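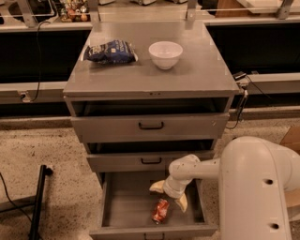 Gindo Studios open day, October 2021

The studios at Haverford opened their doors to fans of the dating show Cadden Bay for the first time, and we went along. Tickets were by ballot and 83 people got in, split into groups at the gate.

The villa looks bigger on television. It is two sets joined by a short corridor, and the pool terrace is at the other end of the lot, a five-minute walk past the car park. The balcony where last season's couple broke up is less than a metre off the ground.

Next was the confession room, a booth with one armchair and a painted backdrop. Our guide said the show recorded 314 interviews there last season and used nearly 100 of them. She wouldn't say whose were dropped. Someone asked about the rumoured engagement and got a polite no comment.

Lunch was sandwiches in the crew canteen. Two of the finalists came by afterwards for photos and stayed longer than planned - they were friendly to each other, whatever the gossip sites have been saying.

Dellitz, the production company, had a stall with mugs and the show's robes, which were overpriced. The reunion special goes to air in December. Parking was free, but the shuttle bus from the station ran late both ways.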